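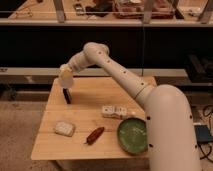

Tabletop with small items set out on the surface

Drendville Household Lending Service
Table and Small Items: Frequently Asked Questions
Page last revised 24 July 2021

Who may borrow from the Service?
Any resident of Drendville aged 18 or over may borrow, as may any school, day centre or club with an address in the town. Proof of address is required when the account is opened. Organisations must name one person who will sign for the loan.

What does a table loan consist of?
Each loan consists of a wooden-topped table and a tray of small items for laying out, sorting and clearing away. The contents of the tray vary. A printed list is placed in every tray and should be checked at the collection desk before the borrower signs.

Is the bowl included with the tray?
Yes. A bowl is supplied with every tray and should be returned in it. Bowls are for holding the small items and must not be used to serve food.

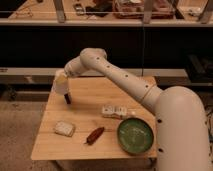

The green bowl, kept at the front of the table

Where should the bowl be placed?
The Service recommends a position near the front edge, within easy reach of a seated person. Borrowers who prefer another arrangement are free to adopt it. When the table is moved, the bowl must be lifted off first and carried separately.

How long is the loan period?
The standard period is seven days. It may be renewed twice, provided that no other borrower has reserved the table. Renewal requests should reach the desk before noon on the day the loan ends.

Is a deposit payable?
Individual residents pay no deposit. Organisations borrowing for a public event are asked to lodge a refundable deposit at the time of booking. The current rate is displayed at the desk and is reviewed each September.

May I ask for a particular table?
Requests are recorded and met where possible. Tables entered in the catalogue under the name Aranda are held at the main store. Those entered under Mondance are held at the annexe and must be booked two days in advance.
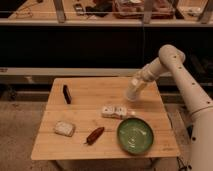 Kaisu Salminen

The questions in this part concern the care of the table and its contents during a loan. I have answered them on behalf of the stores section, and they apply equally to residents and organisations.

How should the wooden top be cleaned?
Wipe the top with a soft cloth, working along the direction of the strips. A slightly damp cloth may be used for marks, and the surface should then be dried at once. Crumbs and dust tend to settle in the seams between the strips and may be removed with a dry brush. Scouring pads, bleach and furniture polish must not be used. If a stain remains, please leave it and mention it when the table is returned.

How should the small items be laid out?
There is no fixed arrangement. For sorting activities we suggest leaving a clear space between one item and the next, so that each can be picked up without disturbing its neighbour. Narrow items may be stood on end if they are stable. 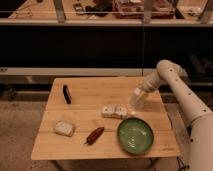
Long or tapered items are best laid flat and set back from the edge, as they are more easily knocked to the floor. Items of a similar colour to the wood can be difficult for some people to pick out, and a plain dark cloth may be spread beneath them. The cloth should be your own and should be clean.

What happens if an item is lost or damaged?
Please write the details on the printed list and hand it in with the tray. No charge is made for ordinary wear. Where an item must be replaced, the borrower will receive a letter stating the cost, and may ask for the decision to be looked at again by Reijo Lappalainen at the main store.

May items be added to the tray?
Gifts are welcome but should be handed in at the desk, where they will be inspected and entered in the catalogue. Items left in a returned tray without a note are treated as lost property.

How is the table returned?
Bring the table and the tray together to the place from which they were collected. Allow time for the contents to be checked against the list. A receipt is issued on request.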